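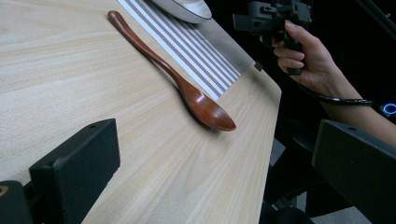 Incidencia: cierre intempestivo de la pinza izquierda durante la toma de la cuchara

Viernes, 18 de febrero de 2022

Tarea: poner la mesa, variante cuchara. Dos pinzas de mano, izquierda y derecha. Cuchara de madera junto al mantel de rayas, plato sobre el mantel. Maneja las dos pinzas Rhodri Cadwaladr; yo en el registro.

Qué ha pasado. En el episodio 30 la pinza izquierda se cerró sin que nadie tocara el gatillo. Rhodri tenía el índice de la mano izquierda estirado, fuera del recorrido, y estaba recolocando la cuchara con la derecha libre. Los dedos le atraparon la yema del pulgar. Sin herida, marca roja que se fue en unos minutos. Parada manual desde el pupitre, alimentación fuera, episodio anulado. Anotado en el parte de seguridad aunque no haya lesión; el procedimiento no distingue.

Registro. La consigna de apertura cae de golpe de abierta a cerrada en una sola muestra y se queda ahí 9 muestras. Luego vuelve sola. La corriente del motor sube hasta el límite, o sea que el motor obedeció una orden que creía buena. No es un fallo mecánico. El codificador del gatillo marca cero exacto en esas mismas muestras, y un gatillo en reposo nunca da cero exacto, siempre baila un poco. Cero exacto es lo que entrega el convertidor Wieser cuando pierde la referencia.

Hipótesis por orden:

1. Contacto intermitente en el cable rizado, en la entrada a la empuñadura. Es donde más dobla cuando el operador gira la muñeca.
2. Conector Hondex mal enclavado en el lado de la caja.
3. Interferencia. La dejo la última, no hay nada nuevo encendido en la sala.

Pruebas de la tarde, con los dedos de la pinza desmontados:

– Tirón suave del cable en el lado de la caja: nada.
– Conector Hondex sacado, mirado con lupa y vuelto a meter. Pines rectos, pestaña entera. Nada.
– Flexión del cable junto a la empuñadura, a mano, hacia el antebrazo: cero exacto a la quinta flexión. Repetido hasta 47 flexiones, 5 caídas en total. Todas con el cable doblado hacia dentro.
– Mismo ensayo con la pinza derecha: 47 flexiones, ninguna caída.

Con esto doy por buena la hipótesis 1. Falta abrir el cable para ver si es el hilo de referencia o la malla. El cable es del lote Pakico que entró en julio. El de la derecha es anterior.

Lo que me preocupa más que el cable: el firmware interpreta el cero como «gatillo a fondo» y cierra a toda la fuerza disponible. Un hilo roto no puede significar cerrar. Lo teníamos apuntado como mejora en la revisión de Tilholm y se quedó en la lista.

Medidas desde hoy:

– Pinza izquierda fuera de servicio, etiquetada, en el estante de averías. No se usa «solo para un episodio».
– Límite de corriente rebajado en la derecha hasta tener firmware nuevo. Rhodri comprueba que aún sujeta la cuchara por el mango; por la pala resbala, el barniz es muy liso.
– Manos fuera de entre los dedos con la alimentación puesta. Los objetos se recolocan con la pinza apartada y el pupitre en pausa.
– Firmware: lectura fuera de banda, por arriba o por abajo, pasa a motor libre y aviso sonoro. Banda válida por definir, necesito una hora de gatillo en reposo para ver el ruido real.

Sobre los datos. Los episodios anteriores al 30 se conservan, pero hay que pasarles un filtro de ceros exactos en el canal del gatillo izquierdo. Es posible que haya caídas de una sola muestra que el motor no llegó a seguir – en vídeo no se notarían. Si sale alguna, se marca el episodio y no se borra.

Nota de Rhodri, al margen: en el episodio 9 notó «un tironcito» en la izquierda y lo achacó a su propio dedo. Mirar ese primero.

Pendiente: cable de repuesto que no sea del mismo lote, alivio de tracción más largo en la empuñadura y volver a ensayar las flexiones con el cable nuevo antes de montar los dedos.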